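From: Declan Ó Néill
To: flarik-bench list
Subject: Re: [flarik-bench] Bins and trays for the round boards

On the Pakau batch, someone wrote:

> Are we still stacking the round boards in the component bins? I found
> two with scuffed connectors in July and would like to know what the
> current layout is before I start on the next 100.

No stacking. One board to a tray, component side up, on a fresh sheet of white paper. The notched edge catches on anything fibrous, so please don't go back to the shop towels.

Layout as it stands: steel tray in the middle of the table, yellow bins to either side. The small cylindrical parts with leads get a bin to themselves and are never mixed in with boards. The leads are thin and hook under the white connectors, and pulling them free is how we lost one on the Buthelezi order.

Hold the board by its rim. The tall capacitors are not handles - they will take a sideways push once or twice and then the joint goes. Check the green terminal connector before the board leaves the bench. If it rocks under a fingertip, tag it and set it aside.
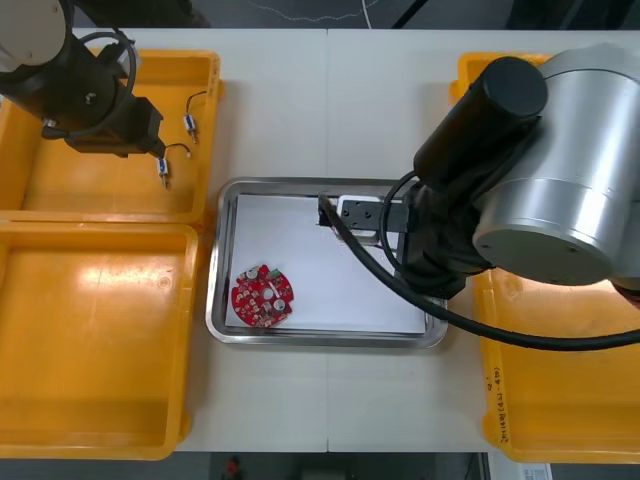
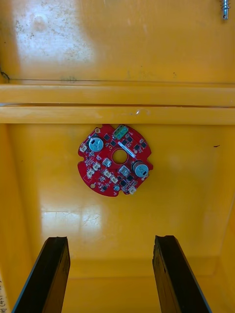 Red round board in both, on the paper in the first and against yellow plastic in the second.

Flendurus wrote back that the paper is fine for short holds but that he would want a dissipative mat under any board left out for more than 40 minutes, and he asked whether the steel tray is bonded to ground or just sitting there.

It is just sitting there. I have a bonding lead with a 1 megohm resistor on order and will fit it to the tray rim when it comes in. Until then, wrist straps on before touching a board, and boards go back in their bags at breaks.

Paper stock is at some 500 sheets. Change the sheet whenever there are solder crumbs on it.

Declan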